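Search this encyclopedia Go
Reference > Household Technology > Computers > Computer case

Computer case

A computer case is the box that holds the working parts of a desktop computer. It is also called a tower, a chassis or, by a large share of the people who own one, "the hard drive." Its duties are to keep the parts in place, let air through, and give the owner something to bark a shin on.

History

Early home machines often lay flat under the monitor. The tower stood the same box on its end and moved it to the floor, where the dust was. Beige was the usual color for years. Black replaced it and was regarded as daring until everyone had one.

The regional maker Ovon sold its Kutance line in 2 sizes, the larger of which was described in the catalog as "compact." A total of 1,796 were made before the company turned to filing cabinets, using much of the same tooling.

Layout

In most towers the motherboard is fixed to one side wall, and the opposite panel comes off to reach it. Repair guides advise laying the case on its side first, so that a dropped screw lands somewhere inside it and can be hunted at leisure. 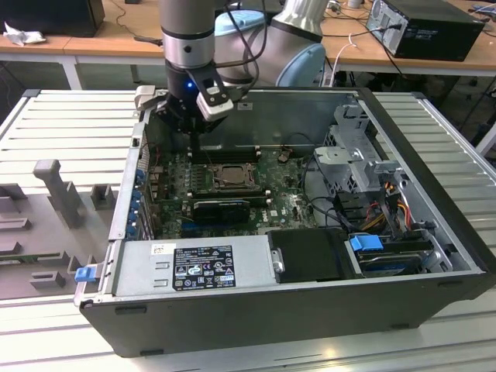
Airflow

Fans commonly draw air in at the front and push it out at the back. Opinions on the best arrangement are firmly held and seldom tested. The Skimura case had mesh on every face and was praised for its cooling by owners without cats.

See also: Power supply; Screw, missing; Sethi bracket

Last edited March 31, 2020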